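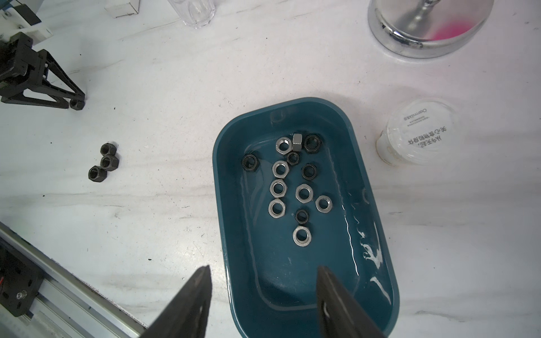

Hex nuts in a tray of water at the Trillstead test bench.

Skandutell has halted wet-part sorting at its Trillstead site after a gripper fault that staff traced to false contact readings. The fault appeared in December and affected 16 of 133 recorded picks.

"The arm reported a secure hold when the fingers had closed on nothing," the site's safety lead said in an interview on Fri 18 January. "It then carried on to the next step at full speed."

No one was hurt. The lead said glare on the water was the first suspect – wrongly, as the logs later showed. A worn seal had let moisture reach a finger sensor.

Seals will now be checked every three days. Asked when sorting would resume, the lead gave no date. "We want a clean run first," the lead said.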